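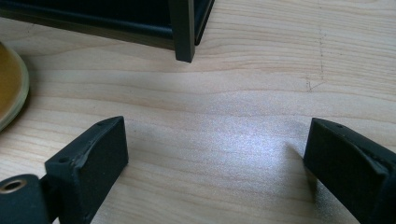 Wirncombe releases version 3 of its grasp timing and replay tools

5/12/22

Wirncombe has released a new version of Kumton, its software for turning hand-held gripper recordings into trajectories that a robot arm can follow. The update changes how the package estimates finger opening, how it aligns camera and motion data, and how it treats shiny work surfaces. It is available now to existing licence holders, with a wider release planned for March.

Kumton takes video from a camera mounted on a hand-held gripper, recovers the path of the gripper through space, and writes out a list of poses and finger widths at a fixed rate. A planner then checks that list against the arm's joint limits. Earlier versions did these jobs in separate programs, and users had to pass files between them by hand. Version 3 runs them as one pipeline with a single configuration file.

The largest change is in the time alignment. Camera frames and inertial readings are stamped by different clocks, and the offset between them drifts over a long session. Version 2 estimated one offset per recording. Version 3 fits a slowly varying offset, using the rotation measured by both sources, and reports the residual for each segment. Segments that exceed a set limit are flagged and left out of the export by default.

"The old method was fine for a short clip," said Faisal Bangash, who leads the perception work at Wirncombe. "Over a whole afternoon the error built up, and the fingers would close in the replay before the gripper had reached the object. People blamed the controller for that."

Wirncombe tested the release on 336 recordings of tabletop tasks, all made with the same model of gripper. With version 2, 102 of them produced a trajectory that the planner rejected. With version 3 the number fell to 49. The company said most of the remaining rejections came from motions that a person can make easily but that take the arm past a wrist limit. The software does not try to repair these. It marks the first pose that fails and names the joint.

Reflections were the second target. A polished table under ceiling lights produces a bright patch that moves with the camera, and a feature tracker will lock on to its edges as if they were fixed to the surface. The new tracker compares the motion of each feature with the motion predicted from the inertial data and lowers the weight of any feature that slides. Wood grain is still a difficult case. Its lines are long and similar to one another, so a feature can slip along the grain without much change in appearance. Kumton now scores features by how well they are held in both directions and drops those that are held in only one.

The fingers are masked out before tracking begins. In version 2 the mask was a fixed shape drawn for the fully open position, and it had to be redrawn whenever a finger was changed. The mask is now generated from the finger geometry and the current opening. Users supply a model of the finger and run a short calibration in which the gripper is opened and closed several times over a plain background. The same step gives the width estimate its zero point.

Wajid Jatoi, a controls engineer at Statness, has been running a test build since the middle of the year. His group uses the exports to train policies for sorting small parts. He said the width estimate was the change that mattered most to them.

"We were getting a step in the signal when one finger was dark against a dark object," Jatoi said. "The estimate would jump, the filter would smooth the jump, and the policy would learn a hesitation that was never in the demonstration. The new build gives us a confidence value with each width, so we can gap those frames and interpolate."

Jatoi said processing was slower than before. A recording of 300 seconds takes about twice its own length on the workstation his group uses, where version 2 finished in less than real time. Bangash confirmed that the varying offset fit accounts for most of the added cost. It can be switched off for short recordings, in which case the software falls back to the single offset used in version 2.

The export format has also changed. Poses are now given in the gripper fingertip frame instead of the camera frame, and the transform between the two is stored in the file header. Scripts that read the old format will load the new files without an error but will place the tool in the wrong position, and Wirncombe advises users to check the version field before sending anything to an arm. A converter is included in the package.

Support for arms controlled through Zaidi, the motion server used at several of Wirncombe's customer sites, is built in. Other controllers can be reached through a plain text stream of joint targets, without the limit reports.

Two known faults are listed in the release notes. Calibration can fail without a message if the finger model is supplied in inches, and the segment viewer does not refresh after a flagged segment is restored by hand. Fixes for both are due before the March release. Recordings processed under version 2 do not need to be made again, but they must be reprocessed from the raw files to get the new alignment.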